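Zwischenbericht zum Vorhaben Uton
Arbeitspaket 2: Arbeitsplatz für das Ordnen und Verschließen von Medikamentendosen
Berichtszeitraum: Januar bis April
Förderkennzeichen (intern): 2111

1. Gegenstand des Arbeitspakets

Arbeitspaket 2 umfasst die Einrichtung eines Tischarbeitsplatzes, an dem Medikamentendosen und zugehörige Verschlüsse gesichtet, einander zugeordnet und abgestellt werden. Die Ergebnisse gehen in das Handbuch ein, das Gellasero als Projektträger zum Ende der Laufzeit erwartet. Der vorliegende Bericht betrifft die Arbeitsfläche, die Ablagen, die Behälter und die Beschriftung der Abläufe. Die Auswertung der Befragung in den Apotheken ist Teil von Arbeitspaket 3 und wird gesondert vorgelegt.

Gegenüber dem Antrag wurde der Umfang an einer Stelle geändert. Die ursprünglich vorgesehene Trennung in einen Sichtungsplatz und einen Abstellplatz entfällt. Beide Tätigkeiten werden auf derselben Platte durchgeführt. Gellasero hat der Änderung im Februar zugestimmt.

2. Stand der Einrichtung

2.1 Arbeitsfläche

Als Arbeitsfläche dient eine helle Holzplatte. Die Kanten wurden vor dem Aufbau gebrochen, die Oberfläche zweimal geölt. Eine weiße Kunststoffplatte war als Alternative beschafft worden, wurde aber nach einer Woche wieder abgebaut. Weiße Verschlüsse waren auf ihr schlecht zu erkennen, und bei seitlichem Lichteinfall traten Reflexe auf. Auf Holz ist der Kontrast zu den Verschlüssen und zu den orangefarbenen Dosen ausreichend.

Die Holzplatte hat einen Nachteil: Runde Teile rollen entlang leichter Unebenheiten. Eine Nachbearbeitung durch die Tischlerei ist beauftragt. Bis dahin gilt die Regelung, liegende Dosen vor Beginn eines Durchgangs quer zur Tischkante auszurichten.

2.2 Ablage

Die Ablage ist als erhöhte Fläche ausgeführt. Sie hält abgestellte Dosen von der Arbeitsfläche getrennt und lässt darunter einen Spalt frei. 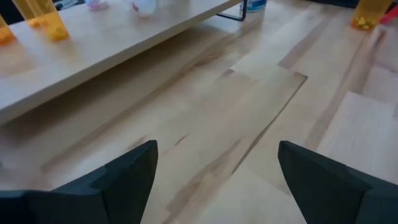
Die Höhe der Ablage wurde im März einmal korrigiert. In der ersten Ausführung lag sie zu niedrig, sodass Verschlüsse unter die Platte gerieten und sich dort nur mit einem Hilfsmittel wieder aufnehmen ließen. Nach der Korrektur ist der Zwischenraum von vorn zugänglich. Eine Rückwand wurde geprüft und verworfen — sie erschwert die Reinigung und bringt bei stehenden Dosen keinen messbaren Vorteil.

Offen ist die Frage der Vorderkante. Eine flache Leiste würde verhindern, dass Dosen beim Abstellen über die Kante geschoben werden. Gleichzeitig müssten die Dosen dann über die Leiste gehoben werden. Zwei Leistenprofile liegen vor und werden im nächsten Zeitraum verglichen.

2.3 Behälter und Verschlüsse

Der Bestand an Dosen wurde vom Lieferanten Mousavi bezogen. Geliefert wurden 28 Dosen in mehreren Größen. Davon sind 23 für die Durchgänge freigegeben. Die übrigen wurden wegen beschädigter Gewinde oder Rissen am Rand ausgesondert und werden nicht ersetzt, da der freigegebene Bestand ausreicht.

Die Dosen tragen keine Patientendaten. Dies wurde bei Wareneingang geprüft und im Bestandsbuch vermerkt. Dosen mit Resten von Etikettenkleber wurden vor der Freigabe gereinigt, weil sie auf der Ablage haften können.

Bei den Verschlüssen besteht ein Zuordnungsproblem. Die Durchmesser zweier Größen unterscheiden sich so wenig, dass der falsche Verschluss aufgesetzt werden kann, ohne dass er beim ersten Andrehen auffällt. Erst bei der Dichtprüfung zeigt sich der Fehler. Eine farbliche Kennzeichnung der Verschlüsse wurde erwogen. Sie würde das Problem lösen, den Arbeitsplatz aber von den Bedingungen in den beteiligten Apotheken entfernen. Es bleibt daher vorerst bei ungekennzeichneten Verschlüssen.

3. Ablauf eines Durchgangs

Der Ablauf wurde in der Fassung vom März festgeschrieben. Änderungen bedürfen eines Eintrags im Protokoll. Ein Durchgang besteht aus folgenden Schritten:

Schritt 1: Arbeitsfläche mit trockenem Tuch abwischen. Ablage auf festen Stand prüfen.

Schritt 2: Dosen und Verschlüsse nach Bestandsliste ausgeben. Die Verschlüsse werden lose auf der Fläche verteilt. Geschlossene und offene Dosen dürfen gemischt vorliegen.

Schritt 3: Liegende Dosen aufrichten und auf vorhandenen Verschluss prüfen. Verschlossene Dosen werden im hinteren Bereich abgestellt, der vordere Bereich bleibt den noch nicht zugeordneten Teilen vorbehalten.
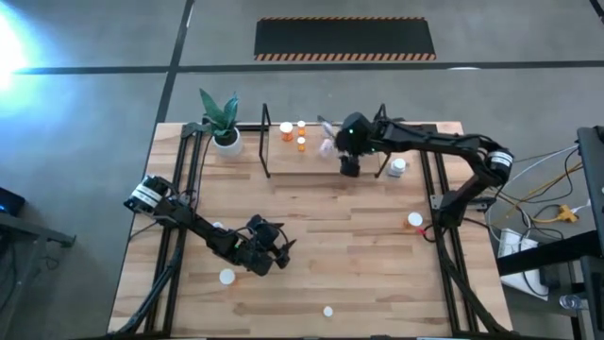 Schritt 4: Lose Verschlüsse den offenen Dosen zuordnen und aufsetzen. Nicht passende Verschlüsse bleiben auf der Fläche liegen und werden erst am Ende des Durchgangs eingesammelt.

Schritt 5: Dichtprüfung durch Kippen, Eintrag in das Protokollblatt, Rückgabe an den Bestand.

Fremdteile, die nicht zur Bestandsliste gehören, werden nicht während des Durchgangs entfernt. Sie sind im Protokollblatt unter Bemerkungen zu erfassen.

4. Daten und Dokumentation

Die Protokollblätter werden am Ende jedes Arbeitstages in das Verzeichnis Daten übertragen. Die Übertragung erfolgt von Hand. Im Januar und Februar traten dabei Lücken auf, vor allem in der Spalte für die Verschlussgröße. Die Spalte wurde im März in ein Pflichtfeld umgewandelt. Seitdem sind die Einträge vollständig.

Die älteren Blätter lassen sich nur teilweise ergänzen. Wo die Verschlussgröße aus der Bestandsliste hervorgeht, wurde sie nachgetragen und als Nachtrag markiert. Die verbleibenden Blätter werden in der Auswertung der Fehlzuordnungen nicht berücksichtigt, bleiben aber im Verzeichnis.

5. Abweichungen vom Arbeitsplan

Die Tischlerarbeiten haben sich verzögert. Ursache ist eine verspätete Holzlieferung — die Platte traf erst nach dem vorgesehenen Aufbautermin ein. Der Rückstand wurde durch das Vorziehen der Bestandsprüfung zum Teil ausgeglichen. Der Meilenstein »Ablauf festgeschrieben« wurde fristgerecht erreicht, der Meilenstein »Ablage abgenommen« ist wegen der ungeklärten Vorderkante offen.

Mehrkosten sind für die Höhenkorrektur der Ablage entstanden. Sie werden aus dem Ansatz für Kleinmaterial gedeckt. Eine Umwidmung von Mitteln wird nicht beantragt. Die nicht verwendete Kunststoffplatte konnte an den Händler zurückgegeben werden, die Gutschrift ist verbucht.

6. Planung für den nächsten Zeitraum

Vorgesehen sind der Vergleich der beiden Leistenprofile, die Nachbearbeitung der Holzplatte und die Abnahme der Ablage. Während der Nachbearbeitung steht der Arbeitsplatz nicht zur Verfügung. Die Durchgänge werden in dieser Zeit ausgesetzt, die Bestandsliste wird parallel überarbeitet.

Von Gellasero wird eine Rückmeldung zur Gliederung des Handbuchs benötigt, insbesondere dazu, ob die Dichtprüfung als eigenes Kapitel oder als Teil des Ablaufs geführt werden soll. Der Entwurf der Gliederung liegt diesem Bericht als Anlage 2 bei.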